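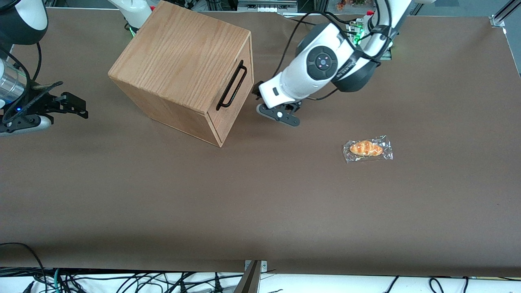
A wrapped croissant and the oak-colored box, front handle showing.

Snack boxes at the front counter

Starting Monday, the pastries at the Hundcombe reading room will be kept in small wooden boxes with a drawer. The open basket is being retired. It served us well enough, but the wrapped croissants ended up at the bottom under the tea bags and people dug through it to find them.

The boxes are light wood with a clear grain, and each has a black metal bar handle on the front. Mirko Serra ordered them in August from Sartori. They cost $30 each and we bought 2. One will stay on the counter and the other will go upstairs to the map room on days when there is a talk.

A few points about using them:

Croissants stay in their plastic until you are ready to eat. Please do not put unwrapped food in the drawer, even for a minute.

Lay the pastry flat before closing. The wrapper is wider than the croissant and the ends can catch at the top of the drawer.

Pull the handle straight out. If the drawer sticks, push it back in and try again.

Wipe the wood with a dry cloth only. Spray cleaner goes on the counter, never on the box.

We get 40 croissants a week from Hanmont, delivered before opening. Anything left after closing on Saturday goes home with whoever is on the desk. The price has not changed, and the coin jar is still next to the kettle.

The wood has no finish on it that we know of, so it will mark if you set a wet cup down on top. Coasters are in the tray by the sink. We would like to keep the tops clear in any case.

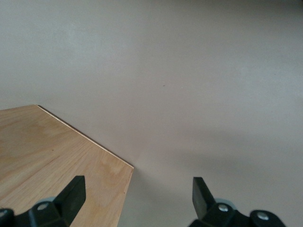 Shoshana Ruiz-Ortega would rather see the wood oiled before the boxes get much use. She wrote to us that bare wood near a kettle picks up rings within a month, and that one thin coat on the outside, left to dry for 7 days, would be enough. She would leave the inside of the drawer alone so the wrappers don't pick up the smell.

We have asked Mirko to check with Sartori about which oil to use. Until we hear back, the dry cloth rule stands. If you have a coaster set at home that you don't need, the desk will take it.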